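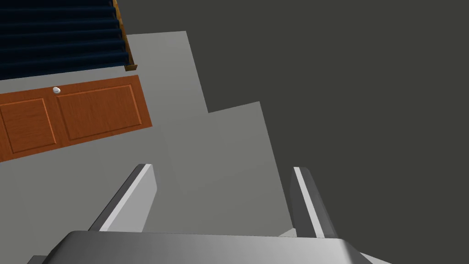 War Crimes and Military Justice
Handout 6: Command Responsibility
Instructor: Maureen Pearce
June 2, 2023

What this session covers

We have spent the last two classes on the soldier who pulls the trigger. This week moves up the chain to the officer who was not present, may have given no order, and is charged anyway. The legal name for this is command responsibility, also called superior responsibility.

Three parts have to be shown in most modern versions of the doctrine:

1. A superior-subordinate relationship. Rank alone does not settle it. Courts look for effective control, meaning the real ability to prevent or punish.
2. Knowledge. The commander knew, or had reason to know, that crimes were being committed or were about to be. The wording of this test differs from one court to another, so check which statute you are reading before you quote it.
3. Failure to act. The commander did not take the necessary and reasonable steps open to him or her.

Keep this apart from ordering a crime. A commander who orders a killing is liable for the order. Command responsibility deals with omission.

The Yamashita case

General Tomoyuki Yamashita was tried by a U.S. military commission in Manila in 1945 for atrocities by troops under his command in the Philippines. The defense argued that his communications had broken down and that he could not have known. He was convicted, and the Supreme Court declined to intervene in 1946. Justices Murphy and Rutledge dissented. Read both dissents – Murphy is the shorter. 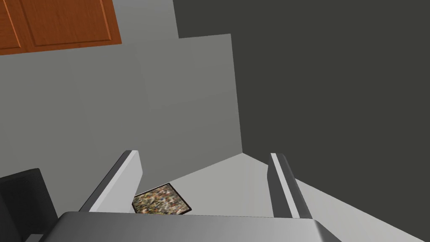 Reading time: 3 minutes

The Medina case

Captain Ernest Medina was court-martialed in 1971 over the killings at My Lai and acquitted. The judge told the panel that actual knowledge was needed. Compare that with the standard used against Yamashita. Much of the argument over Vietnam in the early 1970s, including how far up responsibility should run, comes out of the gap between the two.

A point that came up last year: neither case was decided by an international court. Both were American military proceedings, one against a defeated enemy and one against an American officer. Your essay may take this up, but it should deal with the legal tests first.

Reading for next class

Course packet, pages 224 to 240 (Yamashita, majority and dissents).
Additional Protocol I to the Geneva Conventions, Articles 86 and 87.
Rome Statute, Article 28. Note that it treats military commanders and civilian superiors separately.

Discussion leaders are Brodie Donnelly and Lerato Zulu. Ubaldo Orlandini has moved to the following week.

Essay

3,000 words, footnotes not included. Choose one commander and argue whether the knowledge test was met under two different standards. The essay counts for 40 percent of the grade. Drafts go to Thomas Pace – on paper, please, with page numbers.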